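Chapter 8
Wooden Surfaces in Daily Use

Key terms: finish, film finish, penetrating finish, gloss, equilibrium moisture content, grain, abrasion, refinishing

After reading this chapter, students should be able to:
explain how a finish protects the wood beneath it;
tell a film finish from a penetrating finish;
describe the effect of room humidity on a solid wooden top;
choose a cleaning method suited to the finish and its condition;
decide when a worn surface should be repaired and when it should be left alone.

Introduction

The furniture store of the Vimport school district, located in a former grain warehouse at Grirkby, holds 300 tables at the start of each summer. Some were bought new within the last few years. Others have passed through several buildings and have been finished more than once. All of them must be sorted before classes resume, and the sorting depends almost entirely on the condition of the top. A loose leg can be tightened in minutes. A damaged top may take several days to restore, most of them spent waiting for a finish to harden.

Earlier chapters treated wood as a building material and considered its strength, its weight, and the ways in which it is joined. The present chapter considers wood as a surface. The horizontal surface of a table receives more handling than any other part of the piece. It is leaned on, written on, wiped, and loaded with objects that are dragged as often as they are lifted. The rate at which it wears is set by the wood, by the finish, and by the habits of the people who use it.
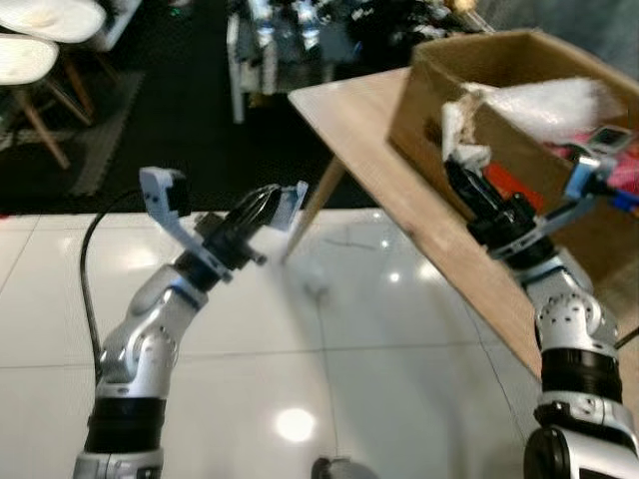
8.1 What a Finish Does

Bare wood is porous. Liquids enter it readily, carrying color and oils with them, and a stain that has reached the fibers is difficult to remove without sanding. A finish slows this process. It also gives the surface its color and sheen, and it provides a layer that can be worn away and replaced while the wood remains sound.

Finishes fall into two broad groups. A film finish, such as varnish or lacquer, dries on top of the wood and forms a continuous coat. A penetrating finish, such as a drying oil, soaks into the outer fibers and leaves little or no coat behind. Film finishes generally resist spills better. Penetrating finishes are easier to renew, as a worn area can often be cleaned and oiled again without treating the whole top.

Gloss is a measure of how evenly a surface reflects light. A high-gloss finish shows scratches more plainly than a dull one, even where the scratches are the same depth. For this reason a glossy top may appear to be in poor condition when the damage is confined to the film. The inspector should tilt the head, look along the surface toward a window, and then pass a fingertip across the marks before recording a grade.

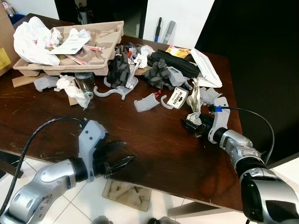

Figure 8.2 A scratched, glossy wooden table top with clutter toward the back.

Abrasion is the most common form of wear, and grit is its most common cause. Fine particles trapped beneath books, trays, or folded paper act in the same way as sandpaper. Clearing a table before wiping it is therefore part of the care of the finish. Loose material should be lifted away -- never pushed across the top -- and the surface dusted with a soft dry cloth before any damp cloth is used.

8.2 Wood and the Air Around It

Wood takes up moisture from damp air and gives it off in dry air until the two are in balance. The moisture content at that point is called the equilibrium moisture content. As it changes, wood swells and shrinks, chiefly across the grain. Movement along the grain is very small.

A solid top 600 millimeters wide may therefore be measurably wider in August than in January. Makers allow for this by fastening the top with clips or slotted screws. The Golteo pattern table, used throughout this book for worked problems, has 3 slotted fastenings on each long side. The Nørgaard pattern, introduced in Chapter 5, uses wooden buttons set in a groove.

A relative humidity near the middle of the scale suits most furniture, and the problems in this chapter assume a room held at 50 percent. Sudden changes do more harm than slow ones -- a table moved from an unheated store into a heated classroom may split along a glue line within weeks.

Before You Continue

Review the diagram of grain direction in Chapter 2. Then select a wooden table in your own building and record its finish, its sheen, and the location of the heaviest wear. Keep the record, as it will be needed for the exercises that follow Section 8.4.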